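Leave the Cables Ugly

I have an opinion about cable ties, and after enough years of looking after robot arms I think I've earned it. Most people use too many of them, too early, and then they call somebody like me.

Our cell is a plain tabletop setup with arms that pick up kitchen stuff. When Nives Galli and I put it together in July, the first thing every visitor wanted to do was tidy it. Couldn't the gripper cable be clipped down flat? Couldn't we run it through a nice sleeve? We tried the sleeve! It was a lovely braided thing from Baert, and it lasted 400 cycles before the connector at the wrist started dropping out. The arm would reach for the far corner, the cable would run out of slack, and the gripper would vanish from the controller for half a second. We spent 3 days blaming the software. (Sorry, Hindley. Your driver was fine.)

So now the cables hang in loops, and I defend those loops against anybody with a bag of ties in their hand.

Gripper cables left with their slack, on the kitchen table setup: 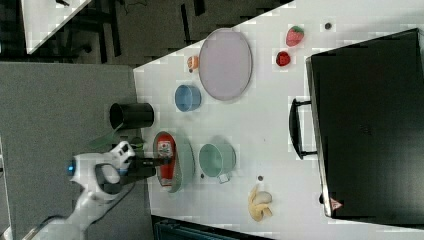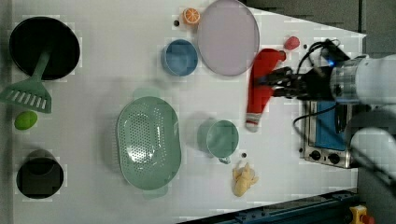

My other complaint is about where people do their checks. They'll send the arm to its home position, wiggle the plug, see a healthy status light and sign the sheet. Home is the kindest pose the thing will ever be in! A cable that's going bad will behave itself there for weeks. I want the wrist turned as far as the job ever turns it, one way and then the other, with the gripper closed on something that has a bit of size to it. If it's going to complain, let it complain while I'm standing there with a coffee.

Ngaio Goodwin, who ran the Clindelus line before she came to us, thinks I'm being sloppy. Her view is that a loose loop will catch on something sooner or later, and she's right that it can. We had 2 snags the first month, both my fault for parking things too close to the base. But a snag is loud. You hear it, you hit the stop, you move the clutter. A cable fatiguing inside a tight bundle gives you weird little faults for a month and makes you doubt your own code.

We've settled on a truce. She gets 4 ties per arm, all of them below the elbow, and I get everything above it. She also gets to say "I told you so" the next time something hooks a loop, and I've agreed not to bring up the sleeve. The sleeve is in a drawer, if anyone at Zilach wants it.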